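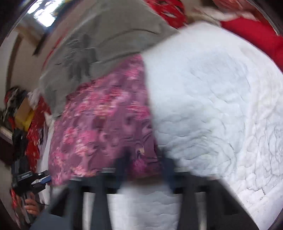
December 3, 2021

Visual odometry on the bedding clips, continued. Still not fun.

Ran the whole November set through the tracker overnight with the new keyframe settings: 351 clips in, 38 with lost tracking, all but two of those from bedrooms. Kitchens sail through. Apparently a kitchen is full of corners and a bed is full of opinions.

Went through the lost ones by hand. Same pattern in most of them. The wrist turns fast, the near fabric smears, the feature count falls off a cliff, and the tracker latches onto whatever it can still see, which is the gripper. The gripper does not move relative to the camera. The tracker therefore reports, with excellent confidence, that we are standing still. Covariance is tiny. I have rarely seen a wrong answer so well groomed.

Quilting is the other problem. A stitched white surface looks like texture to the detector, but every ridge matches its neighbor, so after relocalization the pose hops sideways by one ridge and carries on as if nothing happened. Floral prints are much better as long as they are sharp. Under blur they turn into streaks and we get matches along one direction only.

Tried so far:
- Static mask over the gripper. Should have been in from the start. Magdalini says it was, and that I turned it off. The commit log supports Magdalini.
- Mask for the second hand and handheld device, bottom left. Needs to be per-frame, the static one eats too much of the useful background. Parked.
- Weighting features near the rim higher, so window frames and door trim count for more. Helped on the slow turns. Did nothing on the fast ones, and it makes us lean on the worst part of the fisheye calibration.
- Blur gate: drop vision when the gradient score is under 179 and coast on the IMU. Recovers 21 of the 38. Coasting is fine for short gaps and comedy after that.

Damian wants the gate at 315. At 315 we throw out half of every duvet clip and may as well ship an IMU in a sock.

Balthasar's objection, which I can't answer yet: if the fabric itself is being dragged, good features on it are worse than none. Need a rigid/non-rigid split before the bundle adjustment. Hannelore has something from the Koskela work that might drop in. Ask her for the branch, not the slides.

Next: rerun with gripper mask ON, gate at 179, rim weighting off. Check the config before going home. Check it again.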